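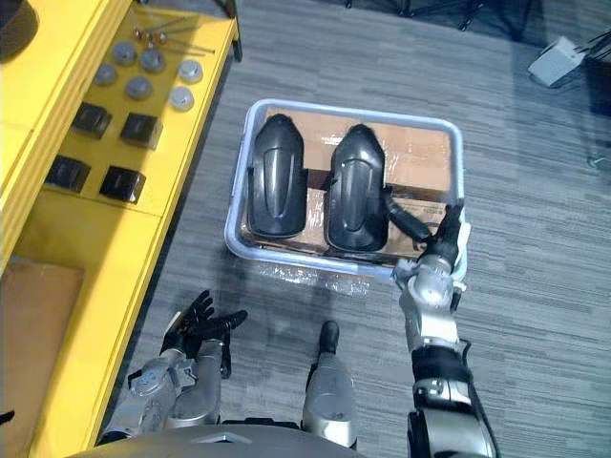 Figure 3. Head camera view during the kitting task. Rods and bolts, metal caps, and black blocks are on the workbench; two black molded parts are in the bin, and the right gripper is at the right-hand part.

4.2 Kitting from a mixed bin

The second group of trials covers kitting, the job of gathering the parts for one assembly and putting them where the next worker can reach them. At the Plindport shop this is done by hand at the start of each shift. We chose it because the shop staff named it as the chore they would most like to hand over, and because it needs no force beyond what our arms can supply.

The parts differ a good deal in how hard they are to pick up. Square blocks, like the four in Figure 3, have flat sides and stay where they are put. The caps are short cylinders with slightly domed tops, so a grasp from above has to come down past the dome and close on the side wall. Thin rods are the worst case. They lie close together and nearly parallel, and a finger that lands between two of them tends to push both away.

The molded parts raise a different problem. They are glossy, and highlights move across the surface as the head moves. In Figure 3 they rest on cardboard boxes wrapped in clear film, which also reflects. Our depth estimates were poor on both materials, and in early trials the planner often placed the top of the part below its true height. We changed the approach so that the gripper comes in from the side at low speed and stops on contact.

We ran 80 kitting trials. A trial counted as a success if every requested part reached its place on the bench with no help from the operator and no part dropped. By this measure 65 trials succeeded. Most of the failures involved rods. In the others the gripper caught the plastic film along with the part and the boxes shifted, after which the stored part positions were no longer valid. The system did not notice this by itself, and the operator had to call for a new scan.

Speed remains the larger concern. The mean time for a full kit was 402 seconds. Annelore Petersen, who has run the Plindport kitting station for several years, filled the same kits at her usual pace, and her times were far shorter. She also straightened parts and pushed loose wrap out of the way as she went, steps that our task description leaves out and that the robot does not attempt.

The left hand played little part in these trials. It was used to steady the bin in 20 of them, at the suggestion of Perrine Lebrun, and this reduced sliding on the carpet. We did not test whether it raised the success rate.

On these results we would not call the chore solved. The robot can fill a kit unattended between shifts, when time matters less, provided the rods are left out or supplied in a rack. It can't yet take the place of a person at the bench during working hours. Section 4.3 repeats the trials at the Trolelville site, where the parts arrive unwrapped.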